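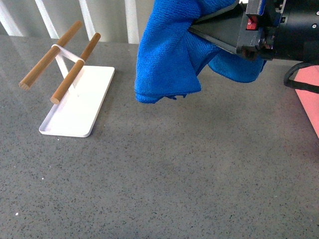 Blue towel in the gripper, with the two-bar rack waiting on the left.

182 shares | 6 comments

So you've got a small arm on your wish list and a number somebody else has to sign off on. I put our last plan together in December and got plenty of it wrong, so let me walk you through how I'd do it now!

Step 1: Pick the job first. Ours was towels and a little drying rack. Cloth is floppy and never hangs the same way twice (ask me how I know), so write down exactly what the arm will be handling before you open a single catalog.

Step 2: Get two quotes. I asked Indberg and Mikkelsen for the same list, line by line. The totals came back $1,744 apart – almost all of it in mounting plates and cables. Ask for those as separate lines or you'll never spot it.

Step 3: Budget for fingers. They're the part that touches everything, and they scuff. I order spares with the arm now and put them in the same purchase, so I don't have to go back and beg for a second one.

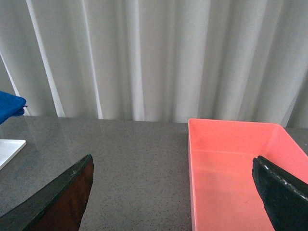 Finger wear, seen up close beside the pink tray.

Step 4: Spend almost nothing on props. Trays, cloths, a couple of dowels – I capped ours at $25 and we're still using them. Buy doubles of anything soft.

Step 5: Measure your counter. Lay out the trays and racks first, then see what room is left for the arm to reach over them. I skipped this and had to send a base plate back to Burnis, who were very nice about it but did keep the restocking fee.

Step 6: Leave a line for the stuff you forgot. Mine went to a longer cable and a curtain. Our sheet is still named Plusisura, after the first project we priced with it, and the "forgot" line is the one I fill in first.

6 comments | Share this post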